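Search this site Search

Tremance Athletics Federation
Governance and Participation Program: Progress Report to the Urkari Sport Fund, Second Period 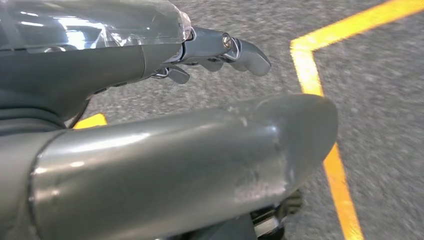

Work in the period covered two of the agreed workstreams: the revision of the federation's articles and the transfer of club licensing to the regional offices. The third workstream, officials' training, is scheduled to begin in December and is reported here only where its budget is affected.

1. Articles

The revised articles were adopted at the general meeting with 60 votes in favor and 17 against. The main change limits elected directors to 2 consecutive terms. Directors now in office keep the time already served, so the limit applies to them from the next election. A proposal to give the athletes' representative a casting vote on selection appeals was withdrawn before the meeting and will be redrafted by Indira Iyer.

The position of independent chair remains open. Anil Pillai continues as acting chair under the terms approved by the Fund. The first round of recruitment produced a shortlist, but the preferred candidate declined the post on grounds of time commitment. The role description has been cut from eight days a month to five and the post will be advertised again.

2. Club licensing

All 166 affiliated clubs have been moved to the new license form. Renewals are handled by the regional offices, with appeals heard centrally. The northern office is behind schedule on safeguarding checks, as its records were held on paper and had to be entered by hand. Boonmee Klinhom has taken over this work and expects to clear the remaining files before the indoor season.

The license database is supplied by Vinosus. Delivery of the reporting module was late, and the final payment is being held until it passes acceptance testing. No change to the total contract price is expected.

3. Budget

Spending is below plan under staff costs (vacant chair support post) and above plan under legal fees (second review of the articles). We request approval to move the unspent staff allocation to officials' training. Emília Danko has sent the revised budget table separately.

4. Next period

Readvertise the chair position.
Complete safeguarding checks in the northern region.
Appoint course tutors for officials' training.
Submit the redrafted appeals rule to the board.

Report prepared by Nithin Sastry, program manager.

Contact | Copyright Tremance Athletics Federation | Back to top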